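Shobha Kulkarni has scheduled parts storage at Melarura for 3 years. Her rule is that a shelf location belongs to a part number, never to a supplier.

"We had 217 locations and two naming systems," she says. "Pickers lost time translating."

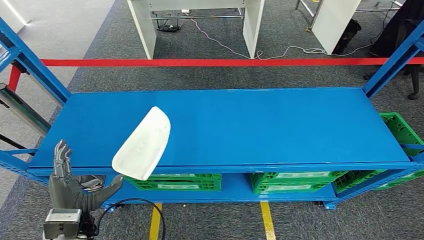
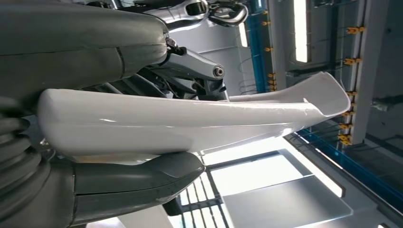

Curved white part, Melarura.

The new labels use one code per location. Kulkarni audits 105 of them each March. "Mismatches go back to receiving the same shift," she says.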